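Galang workshop passes a box back and forth, 432 times over

If you have walked past the old Plesow building this July and wondered why the lights are still on at the far end well after supper, we can now tell you. The team at Galang, who moved in upstairs last winter, are building up a library of examples for a pair of robot arms, and they were kind enough to let us come in, sit on a high stool in the corner and ask a great many questions while they got on with it.

The task they have chosen sounds like the simplest thing in the world. One arm takes hold of a small cardboard box and the other arm receives it. You and I do this dozens of times a day with cups, letters and other people's shopping, and never give it a thought. For a machine it is a good deal harder, because two hands have to agree on where the box is, which way up it is, and when exactly one of them ought to let go.
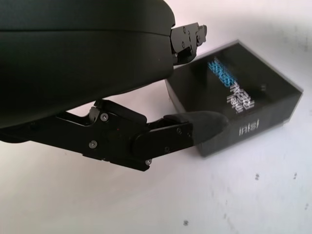 A gripper beside the Intel box on the white table.

Nomvula Van der Merwe, who leads the project, explained that nobody is writing out instructions for each movement. A person guides both arms through the job from beginning to end, and the whole thing is recorded, the pictures from the small cameras at the wrists along with the position of every joint. That makes one example. Then the box is put down somewhere slightly different and they go again. Once there are enough of these recordings, a learning system called Inard is trained on the lot and asked to have a go by itself.

"People imagine we want 432 perfect ones," she told us, over a very welcome cup of tea. "I would be quite worried if they were all perfect. I want the box crooked, I want it too near the edge, I want someone to miss and come back for it. If it only ever sees tidy work it has no idea what to do on an untidy day."

That figure, 432, is where the count stood on the morning of our visit, and the aim is to reach 742 before the team stops to train again. Two people share the guiding, Ruan Pillay and Janka Tóth, and they swap over every so often so that the system does not simply pick up one person's habits. (Ruan is said to be the quicker of the two and Janka the gentler, and after an hour of watching I would not argue with either description.)

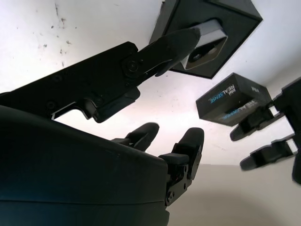
Handing over in mid-air is the part that takes the most practice. With the box resting on the table there is always something underneath to steady it, but once it has been lifted, a small tilt in one hand becomes a large nuisance for the other. Janka likes to bring the receiving fingers in slowly and settle them before the first hand opens at all. Ruan tends to do the two things nearly together, and both ways are going into the library.

Each recording is watched back by Oratile Hlongwane, who gives it a short label and notes anything odd: a slip, a long pause, a second try. She told us she throws away very few. The ones that do go are mostly those where the recording itself stopped early, and these are done again the same afternoon so that they do not pile up.

The arms run on control software from Asent, a small firm in the next street, whose people have popped in more than once to help when the two sides fell out of step with each other. It is a neighbourly arrangement, and I gather that cake has changed hands.
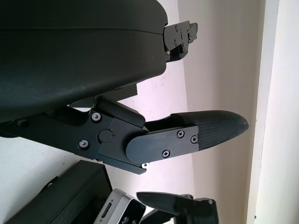 What comes next

When the 742 are finished, Inard will be trained afresh and then tried on five boxes it has not met before, of different sizes and weights. Nomvula is careful not to promise too much. An earlier attempt, made with a far smaller set, did well enough when the box lay straight and became very confused when it did not, and it was this that persuaded everyone to start again with more variety. 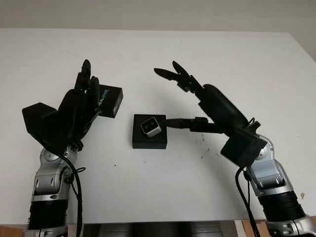

The two arms over the table, with the box in the left hand and the right gripper open.

Nosipho Buthelezi, who looks after visits, says neighbours are welcome to come and watch for half an hour at four o'clock on working afternoons until the end of the month. Please ring the Galang bell, the lower of the two, and give them a minute or so to come down the stairs, as they may be in the middle of an example.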